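Trirnach Student Robotics Club
Mid-year progress report to the Rada Fund
Prepared by Smaranda Husar, staff advisor
January 31, 2023

Where we stand

The short version is that the club is behind on its main goal, ahead on one minor goal, and within budget. I would prefer to report it the other way around. Your program officer asked last year that advisors write plainly and leave the glossy material for the website, so I have tried to do that.

You funded us to have a team of students program an arm to tidy a desk: put loose items where they belong, close what should be closed, and leave alone what should be left alone. The students named the project Brolevar and I have given up asking why. All the work this term was in simulation. The application promised a physical arm by the middle of the year, and we do not have one. I will come back to that under Equipment.

What the students have built

The simulated desk is the part that works best. Yuzhen Xiao and Ximeng Cui put it together between them, and it loads on the lab machines without the half hour of fiddling that the first version needed. A student can change what is on the table by editing a short list, which means the younger members can set up a task without touching the code for the arm.

I was not convinced at first that this was worth the weeks it took. A bare table with a block on it would have let them start on the arm much sooner. Ximeng's argument was that a bare table teaches you to move blocks, and that the trouble with desks is what gets in the way. I now think she was mostly right, though it cost us a good part of the fall. The lamp layout is the one they return to when someone claims the planner is finished, because the lamp and the laptop crowd each other and the pen is over on the other side by itself.
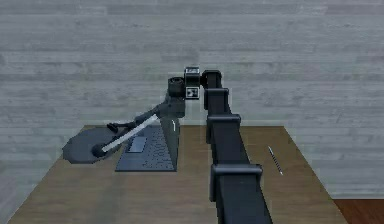 Results so far

The students logged 726 runs of the full tidy task between the start of term and the winter break. Of those, 207 finished with every item where the task list said it should be. I have asked them to report that figure without adjustment. An earlier draft of their summary left out the runs that ended in a collision on the grounds that these were "setup problems", and by that method the success rate looked a great deal better. We had a useful argument about it.

Three cautions go with even the plain number. The first is that a good share of the successful runs came from easy layouts. The second is that the students chose the layouts, and they knew what the arm was good at. The third is that a run counts as finished if the items end up in the right place, with no penalty for how they got there. Noémie Bergeron watched a batch of the recordings and found several "finished" runs in which an item had been shoved along the table until it happened to arrive. She has written a stricter scoring rule. We expect the rate to drop when it is applied, and I would ask the Fund to treat the second-half figures as the real baseline.

Picking up the pen remains the weakest skill. It is thin, it lies flat, and the fingers have to come down very close to the table. The students' notes blame the physics settings. I am less sure. When Cyrill Lehner changed the approach angle and left the physics alone, the arm did somewhat better, which suggests that at least part of the trouble is ours.

Closing the laptop

This was listed in the application as a stretch goal, and it is the minor goal I mentioned at the top. It has had more attention than it deserved, partly because it looks impressive when it goes well.

Cyrill's method sends the arm to a fixed point near the lid and then sweeps. It depends on the laptop being exactly where the file says it is. Move the laptop a little and the arm sweeps air, or pushes the whole machine sideways. He knows this and describes it in his notes as a first pass. My concern is that it has been a first pass since the fall, and that visitors who see it are inclined to think the arm can see the laptop and decide what to do. It cannot. There is no perception in that demo at all.
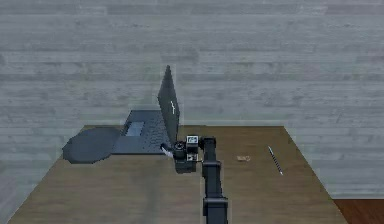 Clearance is what I would like the club to spend its time on before anything else gets added. At present the planner checks for collisions at the wrist and along the links but treats the fingers as a simple box, and the box is smaller than the real shape. You can see how little room that leaves when the pale fingertip is just above the keyboard deck, at the front right corner and close to the base of the screen. A small error at that spot is the difference between a tidy desk and a repair bill, and on a physical arm we would find that out only once. Yuzhen has started replacing the box with a proper outline of the fingers. It slows the planner down, and there was some grumbling at the meeting where we agreed to it.

A related fault is that the laptop model itself is not very good. The base looks stretched, and if the collision shape was made from the same file then the arm may be avoiding a laptop that does not match any real one. Noémie is checking this. I would sooner have a plain slab with honest measurements.

Students and attendance

Turnout was strong in the first weeks and thinned out after midterms, as it does every year. The members who stayed are mostly the ones who were already comfortable writing code. That is a weakness in how I ran the sessions. The application talked about bringing in students who had never programmed, and for a good part of the term those students sat beside someone else's keyboard and watched.

Since the break we have split the meeting in two. The first half is a small task everyone does on their own, usually a change to a layout followed by one run and a written guess at what will happen. The guesses are often wrong in interesting ways. The second half is open project time. It is too early to say whether this is keeping anyone, and I would be wary of any claim from me on the subject before spring.

One change I am pleased with is the logbook. Every run now gets a line saying what was tried and what went wrong, written by the person who pressed the button. It was unpopular for about two weeks. Now the students quote it at each other.

Equipment

The physical arm was to come from Hutapea, the supplier named in the application. The order was placed on time. Delivery was moved back, then moved back again, and the current word is April. I have it in writing, for what that is worth. We have paid a deposit of $900 and nothing further is owed until the arm ships. The deposit is refundable if we cancel before then.

I considered cancelling. There are other suppliers, but changing arms would mean redoing the simulated model and the gripper work along with it, and the students would lose most of what they have built. On balance I would wait, with a firm limit: if there is no shipping notice by the end of April, we will ask for the deposit back and write to you with a revised plan for the year.

I should also say that I am not certain the arm arriving sooner would have helped. The code as it stood in the fall would have driven it into the table.

Spending

Apart from the deposit, we have spent very little. The simulation software is free to schools, and the lab machines belong to Trirnach. There was a small outlay for a replacement graphics card and for snacks, and the receipts are attached. The travel line has not been touched. We had planned to enter the regional desk challenge and I have withdrawn us from this year's round. The students were unhappy with that decision, Cyrill in particular, and he made a fair case that losing in public is also instructive. I did not think it was a good use of your money with a success rate in the state described above.

Plan for the second half

- Apply Noémie's stricter scoring rule to all new runs, and rescore a sample of the old ones so the two halves can be compared.
- Finish the finger outline and rerun the laptop layouts with it.
- Have layouts chosen by someone outside the project team. A colleague in the science department has agreed to do this and has been told to be unkind.
- Move the laptop between runs, so the fixed-point method either gets replaced or gets reported as failing.
- Hold off on new skills until the pen can be picked up on more than a lucky day.
- Prepare a bench, a stop button and a written safety procedure ahead of the arm's arrival.

What we are asking for

No additional money. We ask that the date for the physical demonstration be moved from the spring report to the final report, and that the Fund accept simulation results in its place for now, scored by the stricter rule. If that is not possible I would like to know soon, as it would change what I ask the students to work on.

Ximeng and Yuzhen have offered to walk your program officer through the logbook and a few live runs, including ones that fail. Most Thursdays after class would suit us.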